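The Bekasex Hall was built for lectures, and it still behaves like one in its upper rows. Speech carries well. Music arrives thin, and anything hung above the stage has to share a grid laid out for six lanterns. The refit by Drusell, which closed the building until November, dealt mainly with that grid. 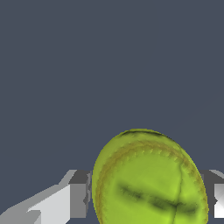
Yellow-green on gray.

The old timber battens have gone. In their place are 11 motorized bars, each with its own brake and load cell, run from a desk at stage left. Bars can be stopped at preset heights and locked as a group. The fly floor stays, though crews now use it mostly for cable.

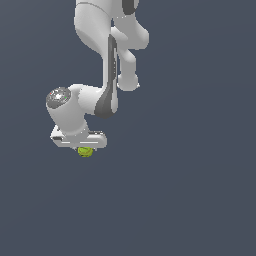 STAGE & VENUES

Seating was the harder job. The flat front section holds 109 chairs in its standard layout. With the forestage out it drops to 102, and the front row moves back behind the new access aisle. Storkstead supplied the wagons that carry the chairs under the rake – they roll out on fixed tracks and need no lifting. 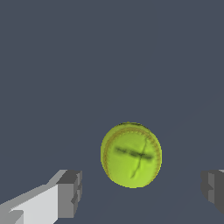

Words: the Venues Desk

Sound treatment is plain. Haddad fitted felt-backed panels along both side walls and left the rear wall bare, on the view that some return helps unamplified voices. Drapes can be drawn over it for amplified shows.

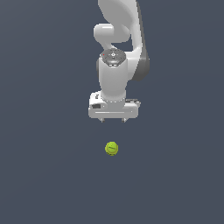

Sightlines from the balcony were checked last. Seats there look down at a steep angle, and the stage floor becomes the backdrop for most of the action. The hall chose a matte dark gray paint for it. A white arm over a plain slate-gray surface reads clearly from above, down to the shading on its joints, and pale costumes gain in the same way. Dark costumes do not, and visiting companies are advised to bring their own floor cloth. The hall stores cloths up to full stage width in the dock.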